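Bench notebook, Plornstead, back bay
May, opened 7:40 a.m.

Arm stopped again overnight. Same fault as last time: joint 5 following error, then a protective stop with the part still in the fingers. The log gives the stop at cycle 1,523 of the run. It had been clean up to there apart from two retries on the vision side.

First thing I did was clear it by the book. E-stop in, hand under the part, brake release on 5 only. The wrist sagged maybe a finger's width and the part stayed put. Henrik Lammers wants it written down that the gripper holds on loss of drive power, so: it does, and I checked it twice. It does not hold on loss of air. That is still open from the Drarkell review and needs a check valve.

Joint 5 turned freely by hand through its whole range, no grit, no tight spot. Motor temperature normal by the time I got to it, which says little. Brake resistance 604 ohms, in spec. Swapped the encoder lead for the spare from the Egan cell and restarted at quarter speed on the bin task.
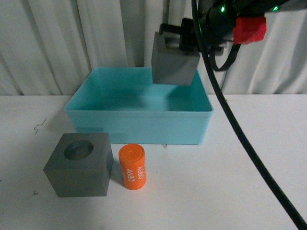

Photo: bench camera, Plornstead back bay

At quarter speed it ran without complaint. At half speed, same. At full speed the following error on 5 starts to climb on the move out over the bin, and only on that move. Over the table it stays flat. I plotted it against wrist angle and the peak lands at nearly the same angle every time.

So I now suspect the dress pack more than the joint. With the wrist turned that far the cable loop comes up short and pulls. Held the loop up by hand on a stick (guard closed, stick through the side slot, yes I know) and the peak dropped by more than half. Let it go and it came back. Not doing that again. Henrik has asked for the slot to be blanked off and he is right.

Old encoder lead: buzzed it out on the bench, all cores good, no opens when flexed. Tagged it and put it back in the Egan drawer as the spare.

Changes made:
Moved the cable clamp one hole back toward the elbow – gives more slack at the wrist.
Cut acceleration on the over-bin move to 70 percent.
Following error limit left alone. Raising it would only hide this.

Restarted 2:15 p.m. with a fresh counter. At 689 cycles the peak on 5 is about a third of what it was this morning. Want to see it get past 2,057, the longest run we had on the Likine fixture, before I put the acceleration back.

Still to do: check valve, blank for the side slot, longer cable tie at the wrist. Someone please look at the log before going home and write the count in here.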